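**Household chores, March check-in: where are we?**

**tully_bench**
Continuing from the old thread because it hit 24 pages and my phone chokes on it. Last time we got stuck on laundry again (we always get stuck on laundry!), so I'd like to talk about small stuff. Batteries, lids, clips, the things you do at the kitchen counter without looking. I think two arms are getting really close on these and I'm more excited about it than I was about any of the folding videos.

**Skundstead**
Close how? A battery door is a thumbnail job. You feel the latch give. Grippers don't have thumbnails.

**tully_bench**
No, but they can hold a tool, and they've got a second hand to steady things. Look at what the work involves:

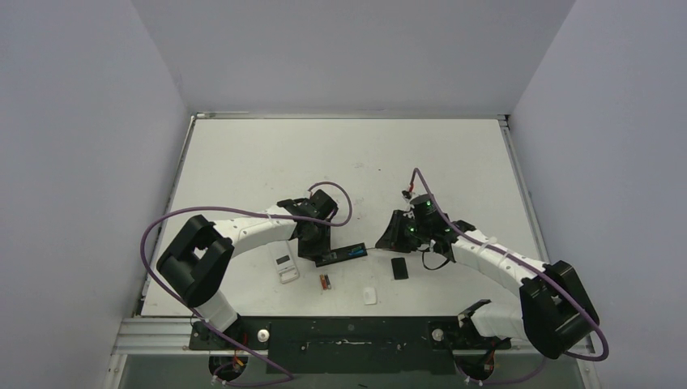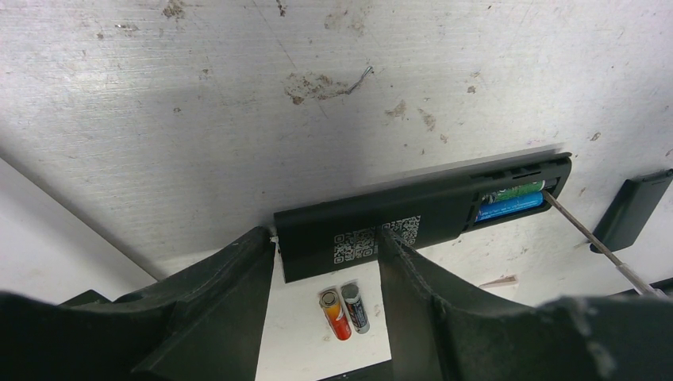 I used to file battery swaps under "one easy step." Sit down and write it out and I get to 8, and that's before you deal with a cell that's in backwards. Every one of those is a spot where a machine has to notice something small and react. That's why I love it as a test – it's cheap, it fits on a table, and everybody has done it themselves, so everybody can judge it.

**mairead_d**
Love the screwdriver. My mother does hers with a butter knife.

I run the assembly benches at Gorkeck and I'd put money on this kind of thing reaching us before it reaches anyone's living room. We know which part is coming. At home it's a different remote in every drawer.

**Skundstead**
See, that's my point, Mairéad. At your shop you'd build a fixture and a dumb little press and be done. You wouldn't need two fancy arms at all.

**mairead_d**
For a run of thousands, sure. Our last order was 318 units in 3 versions. I'm not building a fixture for that, I'm handing somebody a tray and a screwdriver. If arms could take the tray I'd be thrilled, even at half the speed.

**prornham_pete**
Half the speed is generous. I watched a demo on Wednesday where one battery took up to 3 minutes. I made coffee. Still watched the whole thing though, it's hypnotic.

**tully_bench**
Slow doesn't bother me! My dishwasher is slow. What I want to know is how often you have to step in. If I have to stand there, it hasn't saved me anything.

**Skundstead**
Fine, agreed on that. I'll move from "no" to "not in my house yet." Do a drawer full of mystery remotes with no help and I'll come back and say so.

**mairead_d**
I have that drawer. I'll bring it to the next meetup if somebody else brings the arms.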